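The owner of Plirkness, a secondhand furniture shop in Lurcombe, started refinishing tables because she could not sell them. She had bought 3 of them from a school that was closing, all with the same hard white tops, and they sat in the front window from spring until November.

"People would come in, put a hand on one, see the marks and walk out," she says. "I lowered the price twice. After that I figured I had to learn how to clean them up."

The shop now takes in tables and desks from all over the county. She works on them in the back from 7:00 in the morning until the doors open at 10:00, and again after closing if there is an order to finish. Her grown son handles deliveries. She does the buying, the repair work and the books.

Asked what most people get wrong with an old table, she doesn't need to think long.

"They scrub it. They get out the powder cleanser and go at it, and they take the shine off in one spot. Then they have a clean dull patch and a dirty shiny table, and they bring it to me."

Her own method is slow. She starts with warm water and dish soap on a soft cloth, and she does the whole top even if only one corner looks bad. She lets it dry overnight before deciding on anything else. Some gray streaks lift with a plain white eraser. Scratches that catch a fingernail are left alone or, on wood, filled and sanded.

"If you can feel it, soap is not going to help you," she says. "I tell people that on the phone and they still ask me which soap."

Prices are written on masking tape and stuck under the top. A small desk goes for $70 or $85 depending on the drawers, and she charges $89 for most kitchen tables without leaves. She says she has not raised that last number in a while and probably should.

A lot of her customers found her through short clips she put up on Vodport. She shoots them on her phone, propped against a paint can, and does not talk in them. One clip of her taking a coat of brown paint off an oak drawer front brought in more calls than the newspaper ad had in a year -- she has since dropped the ad.

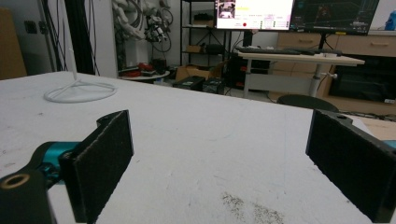
White tabletops show every streak and smudge.

She is less sure about the white tops than she used to be. They are tough and they wipe down easily, she says, but buyers expect them to look new, and a used one rarely does. With wood, the same buyers will call a dent "character" and pay for it.

"I'd still take one if the legs were good. Legs are what I look at first. You can live with a mark on top, but a table that rocks will make you crazy at every meal."

The cat, Min, sleeps on whichever table is closest to the heater, and customers are asked to check with her before moving it. The shop closes for two weeks in winter. After that she wants to try chairs, which she has avoided so far because of the caning.

"I have a book on it," she says. "I haven't opened the book."

Share this story
89 shares | 3 comments

Related stories
Lurcombe library extends its evening hours
What to check before you buy a used dresser
Getting water rings out of a wood finish
Where to drop off old paint in the county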